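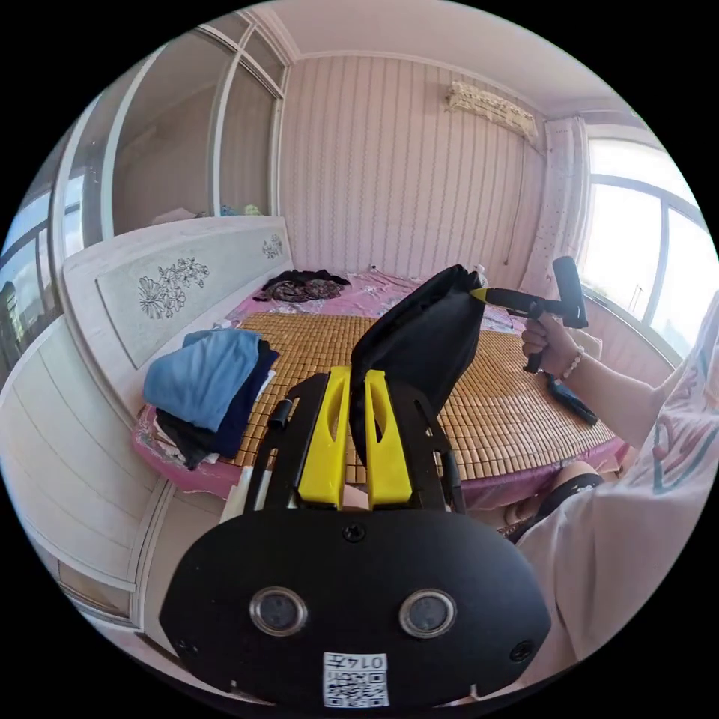
Black fabric bag between the yellow fingers, top end folded over.

Search the notebook Go

15th March – bedroom demos for Warnano, two hand-held grippers. Sewwandi and I swapped over after 29 takes and her bag folds are lovely, so smooth!
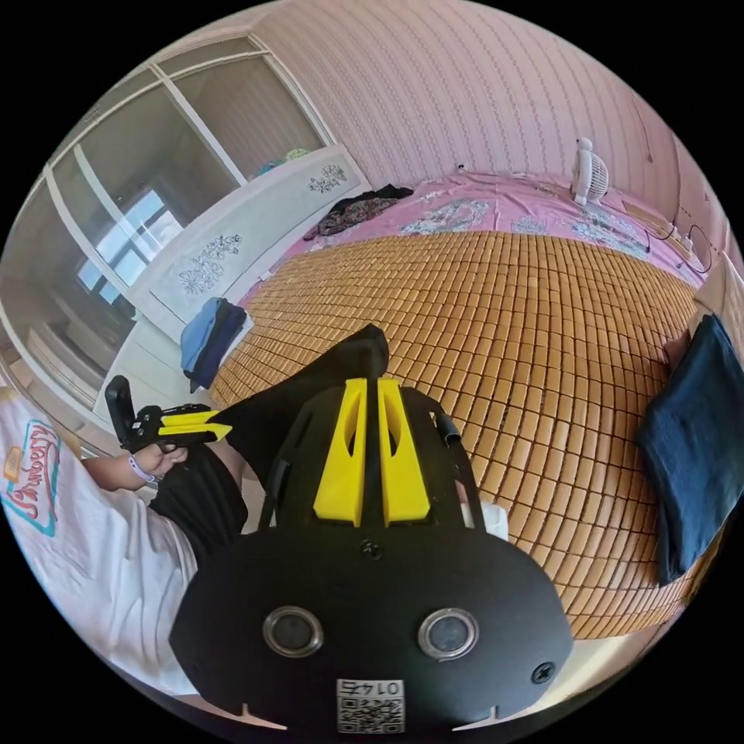
Slow closing is what does it. Jabari's February set has 130 takes and I rushed half of mine, so I'm redoing those.
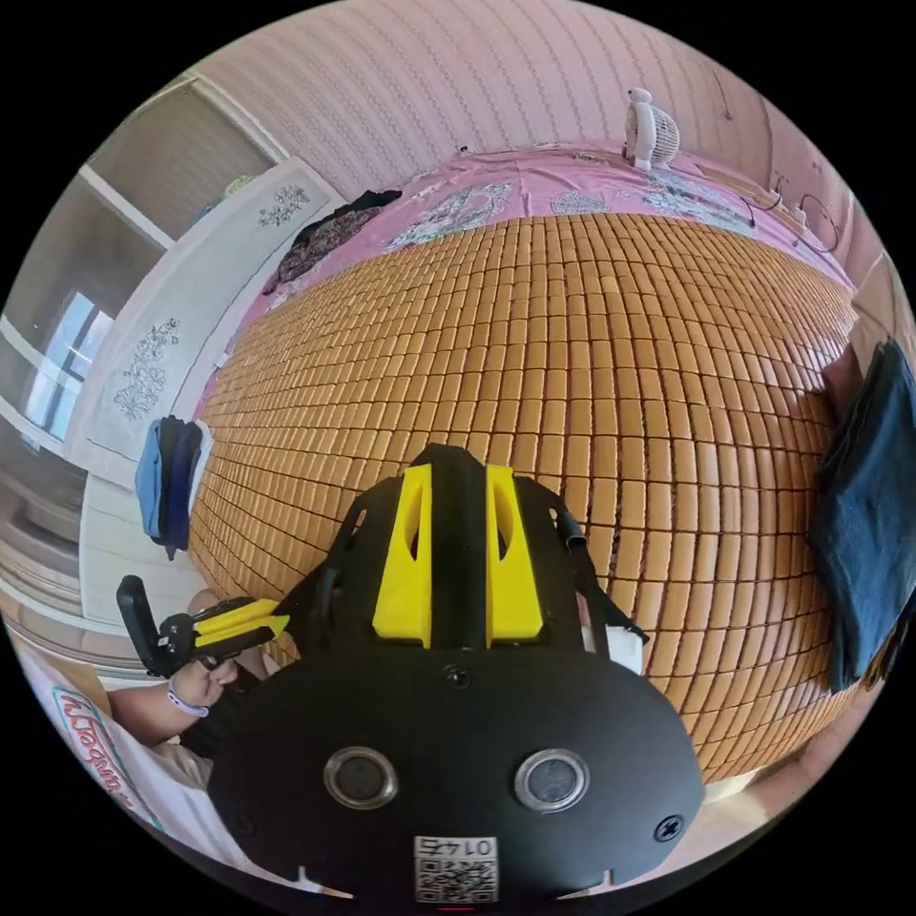

Still to do: send Lakmal the good ones, ask Wanpen about left-hand starts. Aiming for 50 by Friday.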